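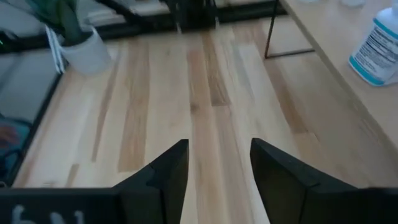 Superficie de madera clara, vista de cerca.

Informe de avance a la entidad financiadora: programa de riego por goteo de Gatdale, periodo cerrado en marzo

Se han instalado 69 de los 90 cabezales previstos en el convenio. Los restantes corresponden al sector Tanasarn, donde la presión de entrada no alcanza el valor de diseño y la conexión queda aplazada hasta sustituir la válvula reductora. El proveedor, Lendotier, ha confirmado la entrega para mayo.

El consumo se registra por parcela, con lectura a las 6:00. Dos contadores presentaron deriva y fueron recalibrados; sus lecturas de enero se excluyen del balance. 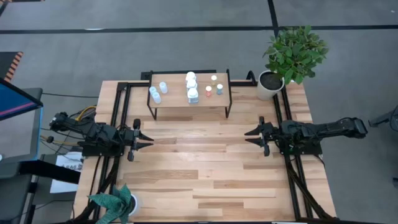
La partida de filtración no registra desviaciones. En la de tuberías se solicita autorización para traspasar el remanente a mano de obra, conforme a la cláusula 5 del convenio. Cristian Chambi remitirá el desglose con la certificación de abril.

Queda pendiente fijar la frecuencia de lavado de los filtros de anillas. La propuesta inicial era semanal.
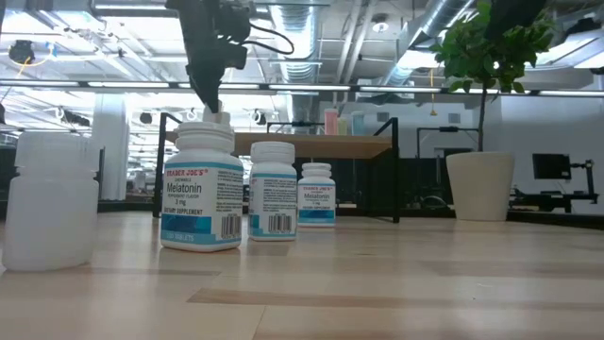

Ketsara Meesuk objetó que un intervalo fijo no sirve con agua de canal y pidió que el lavado se active por pérdida de carga. La modificación se incorpora al plan de mantenimiento y se aplicará primero en el sector Ultis.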